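December 13, 2018
By Edeltraud Hellwig
Comments (2)

Wood Anatomy for Finishers, Unit 4: Cutting direction and figure

A log can be opened along three planes. The transverse plane crosses the trunk and shows the growth rings as circles. The radial plane passes through the pith. The tangential plane runs parallel to the trunk axis but misses the pith, touching the rings at a shallow angle.

Growth rings are not true cylinders. The trunk tapers, so each ring is closer to a long, narrow cone. A tangential cut through a stack of such cones gives nested arches, known as cathedral figure. A radial cut through the same stack gives near-parallel lines. Most flat-sawn boards show both: arches where the cut is closest to tangential, and straighter, tighter lines toward the sides, where it meets the rings more steeply.
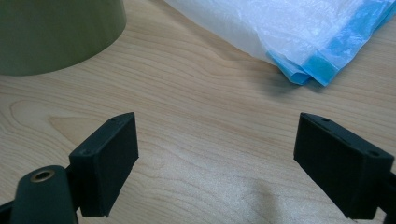 Veneer follows the same geometry. Flat slicing reproduces the flat-sawn pattern. Rotary peeling stays tangential for the full width of the sheet, and its figure is broad and irregular. Quarter slicing gives straight grain and, in species with large rays, visible fleck.

Movement also depends on direction. Tangential shrinkage from green to oven-dry is commonly close to twice the radial value. Longitudinal shrinkage is small enough to ignore in most furniture work. A flat-sawn board tends to cup away from the heart side as it dries – the bark side becomes concave.

Notes for finishing

Earlywood is more porous than latewood in most softwoods and takes more pigment stain. Arches in pine can therefore reverse in tone after staining. Apply a washcoat first and test it on an offcut from the same board.

Sand with the grain. On veneer, start no coarser than 80 grit by hand, and only if glue residue requires it. Check the face thickness before any machine sanding.

Reading for the next unit: Abbasi and Lamont, course reader, section 2. Harnton sample set, board 582, will be used for the ray fleck exercise.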